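The woman who runs the optical workroom at Skisstead has heard every claim made for wire frames, and she believes few of them. "Lightweight, yes. Tough? Sit on a pair and then tell me," she says. She has worn them for 49 years and bends them back herself. 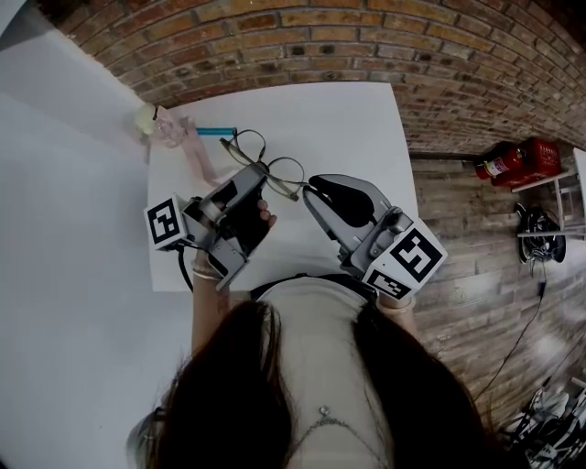

Her quarrel is with the folding stands and pots sold alongside. "A clean white table does the same job," she says. "I was sent 56 leaflets on storage in January. I kept two - both for the paper."

She is no kinder about Győri, where she trained, and its rule that glasses be held only by the bridge. "Fine, if you never have to look at a hinge."
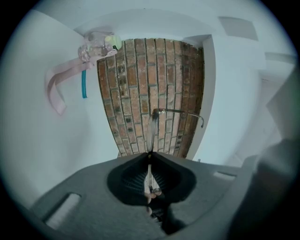

Thin metal frames, with the brick wall behind.

What about the room? I say the bare brick is handsome. She shrugs. "People like it. I'd have plastered the lot."

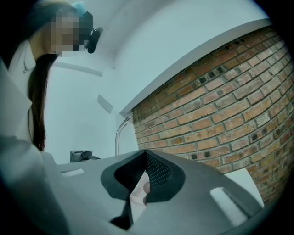
White ceiling, old brick: the workroom at Skisstead.

Would she ever switch to plastic? "Ask me when these snap."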